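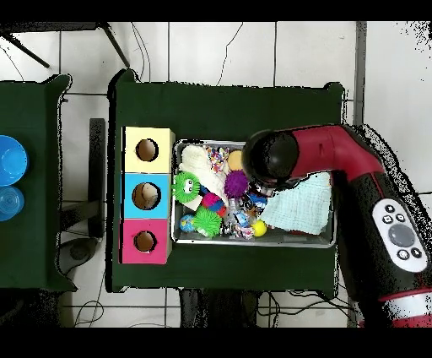 A rectangular metal tray of toys on a table covered in dark green cloth, with colored cube boxes stacked at one side.

Toy library

A toy library is a lending collection that lets families, schools and play groups borrow toys, games and puzzles the way a book library lets them borrow novels. Some are a single closet in a church hall that opens for an hour a week. Others fill a whole floor of a public library and stock everything from rattles to ride-on tractors. What they share is a wonderfully simple idea: children outgrow toys fast, good toys cost money, and a toy that has been loved by one child usually has years of play left in it.

Borrowers are called members in most toy libraries, and the people who run them often call themselves toy librarians. The items are known collectively as the stock.

Origins

Lending toys to children is older than many people guess. A toy loan program began in Los Angeles in the 1930s, during the Great Depression, and children there could borrow playthings much as they borrowed books. Libraries for children with disabilities followed in several European countries in the 1960s and 1970s, and many of these were started by parents who had found that suitable toys were hard to get and harder to afford. The two strands — toys for everyone, and toys picked for a particular child's needs — still run side by side, and plenty of modern collections do both under one roof.

How lending works

A member family usually pays a yearly fee or a small charge per loan, though many libraries charge nothing at all. Loans tend to run for two to four weeks. That turns out to suit the natural rhythm of play quite nicely: a toddler can meet a shape sorter, get fierce about it, master it and lose interest, all before it goes back.

Each item gets a number, a bag or box, and a card listing its parts. The card matters enormously. A wooden railway may have 60 pieces, and a returned set that is short one bridge is a very different toy for the next child. Libraries deal with missing parts in their own ways. Some charge a fee, some keep a jar of spares, and some pin up a "lost and hoped for" list by the door, where members cross things off as they find them under sofas.

Checking in is the slowest part of any session. Parts are laid out on a table or in a shallow tray, compared with the card, wiped down and packed again. Hard plastic is usually washed in soapy water, wood is wiped with a damp cloth, and fabric items go through the laundry if the label allows. Anything that goes in babies' mouths is cleaned after every loan.

Sorting and cataloging

There is no single catalog system for toys, and this is where toy librarians get delightfully inventive. Sorting by age is common and easy for parents to follow, but it hides a lot, as a set of blocks may please a one-year-old and a nine-year-old for completely different reasons. Sorting by kind of play is the main alternative. Typical headings are building, pretend play, puzzles, music, movement, and games with rules.

The ESAR system, drawn up in Quebec by Denise Garon, is one well-known scheme. Its name comes from the French words for exercise play, symbolic play, assembly play and games with simple rules, and it is used in many French-speaking toy libraries. Smaller collections often prefer colored stickers, which even very young borrowers can read.

A local example: the Stingate Toy Library

The Stingate Toy Library shows how far a small collection can grow. It was founded by Silvia Koubek, a retired kindergarten teacher, with 90 toys and a set of borrowed bookshelves in the back room of the Hajdu bakery. The bakery's owners let the room for free on condition that nothing with a siren was tested before closing time.

The stock now stands at 1237 items, and the library lends them out more than 3000 times a year. Its most requested item is a marble run, which has had a waiting list ever since it arrived. Dress-up clothes come a close second in December, when the local school puts on its play and half the town seems to need a crown.

Bianka Jakab took over as toy librarian when Koubek stepped back, and she introduced the Skereck shelf, named after the street where the library's second home stands. It holds toys without instructions or a set goal: hoops, scarves, blocks, cardboard tubes, a basket of big wooden rings. Members may take any mix of these in one bag, and no two bags go home alike. "I love seeing what comes back," Jakab told the library's newsletter, Flikex. "The rings have been bracelets, doughnuts and planets, and one boy fed them to his dog's toy dog."

Choosing toys

Toys for lending have to be tougher than toys for one home. Librarians look for solid joints, paint that does not flake, battery covers that close with a screw, and parts that can be bought separately. Boxes are a surprisingly big topic, because the cardboard that toys are sold in rarely survives more than a few loans. Clear lidded tubs and mesh bags are popular replacements.

Donated toys are welcome in most places but get a careful look before they join the stock. Safety rules vary by country. In general, loose magnets, broken plastic and small parts in toys meant for children under three are turned away.

Benefits and limits

The thrill for children is variety! A shy child can try out drums, a restless one can try a thousand-piece puzzle, and a flop costs the family nothing but a trip back. Parents get to see what really holds a child's interest before spending money, and they meet other parents while doing it. Less plastic ends up in the trash, too.

Giving a toy back can be hard, though. Some libraries allow one renewal, and others let a child put a favorite on a wish list for another turn. Storage is the other lasting headache — a play kitchen takes up as much room as a shelf of puzzles, and it is always the play kitchen that someone has just offered to donate.

See also

Tool library
Children's library
Play group
Sharing economy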